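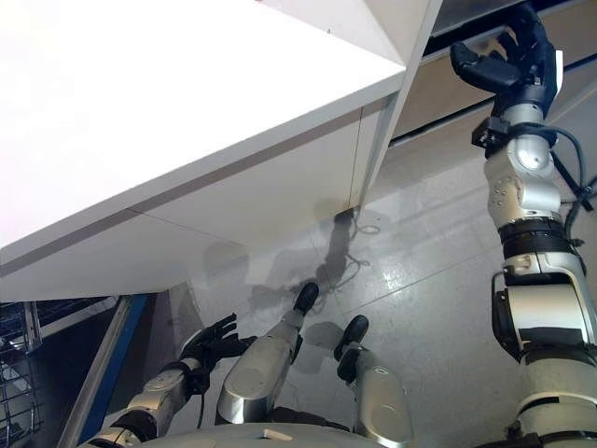 04/09/2024

Spent most of the day on the kitchen rules for Joseo, which I've been promising the Hudska folks for ages. The old sheet had 19 rules and I doubt anyone ever read past the first page, me included!

So, what I have now. Cables first. Anything lying on the floor within reach of the feet gets taped or lifted before we enable the legs — no "just one quick run." Same for the cable loops at the wrists: tug-check both sides, then move each arm through full range by hand with motors off.

Hands start open, always. I went back through the log (148 runs since June) and 4 of the stops were a closed thumb catching a drawer edge. Easy fix, kind of embarrassing.

Still arguing with myself about the e-stop holder. The Jamo checklist says one person, no other job, and I think that's right, but we're short on people most afternoons. Leaving it in for now.

Glare off the floor tile: does this need a rule or just blinds? Ask.

Run 407 on the Sin controller is next, new sheet goes on the clipboard before then. Need more tape — the wide kind.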